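Planner finds a path, arm stops halfway into the bin with joint 6 near its limit

Posted in Motion Planning and Control

Lilian Laizer
Thu 13 December

Hi all, hoping someone has been through this one. I'm doing bin picking with a KUKA arm, the bin is clamped to the table, and the planner is a sampling one (plain RRT-Connect, followed by a shortcutting pass and time parameterization). Grasps come from a detector we trained over the summer. The parts are a real mix, long bars, small brackets, perforated strips, whatever the lab had in the drawer.

What happens is that the planner tells me it found a path, the arm starts down into the bin, and then it stops dead partway with a path tolerance violation from the controller. No contact that I can see, no torque spike in the log. It fails on maybe one grasp in nine. If I plan again from where it stopped it usually works, which makes me feel like I'm going crazy.

Stuff I already tried:

- slowed everything down to 20 percent speed, still fails, just later
- padded the bin walls in the collision scene, then took the padding off again
- swapped the IK solver and set the timeout way up
- reseeded the planner, no pattern that I can find

The one clue I have is that joint 6 is always close to its limit when it quits. The limits in my URDF are straight from the data sheet. I also have a little cylinder glued to the wrist in the collision model to stand in for the cable bundle. It doesn't move with anything, it just sits there, so I don't know how much good it's doing me.

Is this a limits thing, a time parameterization thing, or am I looking in the wrong place completely? I'd rather not rewrite the grasp ranking if I don't have to, it took me most of August to get it right!

Gebhard Wieser

Reinstall the driver. Had the same message once and it went away.

Cathal Heffernan

OK, I don't think it's the driver (sorry Gebhard). I lost a couple of weeks to something very close to this on the Bodska cell, so let me dump what I know and you can pick through it.

First thing, check which limits the controller is enforcing. The URDF has the data sheet numbers, fine, but somebody may have set tighter software limits on the controller when the cell was put together, and your planner has no idea about those. Ours were pulled in on joint 6 to spare the cables. The planner was happily going right past them and the controller quit following at the soft limit. Read them off the pendant, write them down, and put those in your joint limits file minus another 2 degrees so you aren't planning right up against the edge.

Second, and this explains your "works if I plan again" thing. A top-down grasp on a bar has a twin, with the wrist turned half a turn around. Your IK gives you whichever one is closer to the seed. When you start from home you get the bad twin on some grasps, and when you start from inside the bin the seed is different and you get the good one. So ask for both every time (just rotate the grasp pose by 180 about the approach axis, assuming your gripper is symmetric), solve both, and throw out the one with less room left on joint 6. It's like ten lines and you don't have to touch the ranking at all, you're only choosing between two versions of the same grasp.

Third, the cable. A fixed cylinder is worse than nothing in my opinion, you pay for it in collision checks and it's in the wrong spot half the time. The bundle on ours makes a big loop out past the wrist, and the loop is what meets the wall first if you go in near a side.

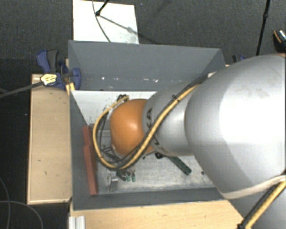
Lorenz Lanz wrote back that he'd go even simpler than two IK solutions and put a cost on joint 6 inside the IK itself, pulling it toward the middle of its range. Then the solver never hands you the bad twin unless there's no other choice. He has it running at Romham with a weight he found by trial and error, and the only downside he mentions is that solves got slower.

Both work, and I'd probably do Lorenz's version if I was starting over. With the IK I have, there's no easy place to hang a cost, so I do the dumb thing and solve it twice.

Back to the cable. What I ended up with is three fat spheres for the loop, parented to the last link before the flange, and sized for the widest the loop ever gets. I jogged the wrist through its whole range by hand and watched where it bulged. You give up a few grasps along the walls. I can live with that. I skip those parts and come back to them after something else has been picked and the pile has shifted.

Oh, and log the joint 6 value at the goal for every plan, not only the failed ones. I plotted 58 of mine and the bad ones were all bunched up on one side, which I'd never have spotted from the error messages.

If the soft limits turn out to match your URDF, post the tolerance settings and the last stretch of the trajectory before it stops, and I'll take a look.

Lilian Laizer

Soft limits!! They were tighter than the URDF on joint 6 and joint 4 both. I changed the file and I'm adding the half-turn thing tonight. Will try the spheres after that, my cylinder is already deleted.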